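Does the wrap change what people think is in the cup?
Packaging and Display, second project report
Piroska Bozsik

The starting claim came from the Lukero sales booklet we were handed in the first week: a clear film wrap makes a plain plastic cup look "fresher and better cared for" on the shelf. I didn't believe it then and I only half believe it now. The booklet gives no source for the claim, and the company sells film. I chose it for my project mostly because everyone else in the group seemed willing to repeat it.

What I set out to do

I wanted to know two things. Does a shopper rate a wrapped cup higher than the same cup without film? And if so, is it the film doing it, or is it the stand and the clean background that wrapped goods tend to get when someone is trying to sell them? Most of the pictures in the booklet show the wrapped product standing alone on a nice pedestal and the bare one in a crowd of others on a wire rack. I don't think you can learn much from a comparison like that.

So I used one cup style for everything, a translucent plastic one that goes from green at the top to a yellowish green lower down. Each one went on the same flat gray platform against the same plain white backdrop. The wrapped cups and the bare cups got the same height, the same light and the same distance from the person looking.

The film

I wrapped by hand with Itasham film, which the school buys in bulk. The instructions promise a "glass smooth" finish. I never got one. Hand wrapping left creases over the upper part of the cup, and the creases catch the light and turn white. From a few steps back this looks like shine. Up close it looks like creases. I think this matters, and I wish I had planned for it from the start, as a factory wrap and my wrap may not be the same thing at all. Anyone who says my results only apply to badly wrapped cups has a fair point.

The film also makes the printing harder to read when a bright crease falls across it. I turned each cup so that the lettering stayed clear of the worst of them, but this was done by eye.

Asking people

I set up in the entrance hall at Closside on two afternoons and asked people to look at a cup and fill in a short card. I got 275 cards back. Of those, 117 were from people who had seen a wrapped cup and the rest were from people who had seen a bare one. The split is uneven because I ran out of wrapped cups I was willing to show on the second afternoon. I should have made more.

People who saw the wrapped cup did rate it a little higher for "clean." They did not rate it higher for "fresh," and on "would you buy this" I could not find a difference I would want to defend. Several wrote that they assumed the film was there because the cup had something in it. A few wrote that it looked like extra trash. The booklet has no line for trash.

The background question turned out to be the more interesting one. In a small side test I took bare cups off the platform and put them on a crowded table, and the "clean" ratings dropped by more than the film had ever raised them. That test was small and I ran it in a hurry, so I am not going to build much on it. Still, it makes me doubt any before and after picture where the stand changes along with the package.

Compared with other claims

Zarei, the other supplier we looked at, says its results rest on 1,839 shopper responses. That sounds better than my 275 until you look for the questions they asked, and they aren't printed anywhere I could find. I wrote to ask for them on Tue 14 August and have had no answer. Until I see the questions I would treat their number as advertising.

What I would change

I would use machine-wrapped cups next to hand-wrapped ones, so the creases could be looked at as a separate thing. I would also drop the word "fresh" from the card. It makes sense for food and very little sense for a cup, and I suspect people put down a middle score just to get past it. The table test needs to be run again with a proper number of people, which I hope to do in November if the hall is free.

My supervisor asked whether I would recommend the film. For keeping dust off, maybe. As a way to make people want the cup, I haven't seen the evidence, and that includes mine.

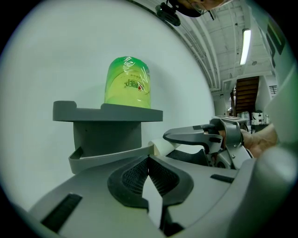
Photo: P. Bozsik. Wrapped cup on the display platform.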